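Print this page
E-mail this page

Monday, February 18, 2019
Minutes taken by Taras Fedoruk

PLERNOW TENANTS' ASSOCIATION - MINUTES OF THE WINTER MEETING

Present: Asif Khokhar (chair), Nusrat Afridi, Karabo Sibiya, Mudassar Jafri, Taras Fedoruk (minutes), and 5 tenants from the east stairs.
Apologies: none received.

1. Minutes of the last meeting
Accepted with one change. Item 4 said the hall lights "have been fixed." Mr. Jafri asked that this read "were said to have been fixed." Agreed.

2. Heating
Mr. Khokhar read out a letter from Covitz, the managing agent. Covitz says the new boiler controls have cut complaints by half since September. Ms. Afridi asked how complaints are counted. The letter does not say. Two tenants pointed out that the complaint line was switched to a web form in the same month, and that the form times out before it can be sent. The chair said he was willing to give Covitz the benefit of the doubt. Ms. Sibiya was not.
Mr. Jafri has kept his own log. His front room was below 60 degrees on nine mornings in January. Covitz has told him his thermometer may be in the wrong place. He has moved it twice at their request, and it has read the same each time.
Action: Ms. Afridi to ask Covitz for the actual complaint numbers, month by month, in writing.

3. Laundry room
Covitz proposes to replace the coin machines with a card system from Cotik. The sales sheet promises "shorter waits." There would be the same number of machines, so it was asked where the shorter waits would come from. No answer in the papers. The cards have a five-dollar fee and the sheet is silent on refunds of unused money.
Ms. Sibiya noted that tenants were told in the last round that the present machines would last ten years. That was four years ago.
A tenant spoke in favor, as she is tired of hunting for quarters. Several others agreed with her on that point and on no other.
Action: no support to be given until the refund question is answered. Passed, one against.

4. Roof repair
Qureshi has quoted $3,000 to patch the leak over the top landing. Covitz calls this a permanent repair. The chair read the quote aloud, and the word "permanent" is not in it. The guarantee runs for one year.
Mr. Jafri asked whether anyone had looked at the gutter, which overflows on that side every time it rains. Covitz's view is that the gutter is unrelated. He would like to know who decided that and whether they used a ladder.
Action: Mr. Khokhar to ask for a second quote that includes the gutter.

5. Money
Balance in hand is $159. Mr. Fedoruk proposed spending part of it on a notice board with a lock. Ms. Afridi doubted that a lock would help, as most of the missing notices were taken down by Covitz - who would have a key. Put off.

6. Any other business
The bike rack is still on order. The meeting has now heard this three times.
Next meeting to be set once the heating reply is in.
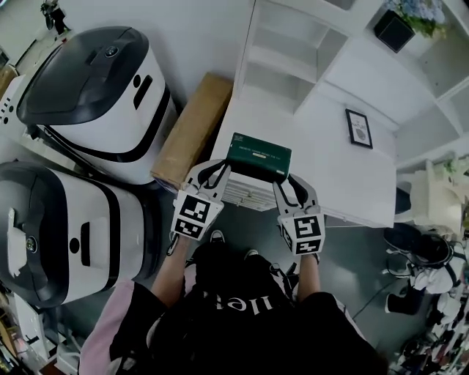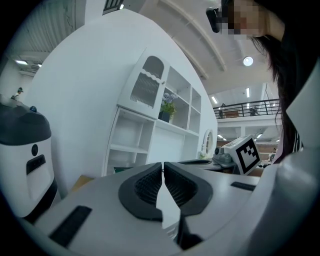 Green box held between the two grippers (first picture); finger pads seen close up (second picture).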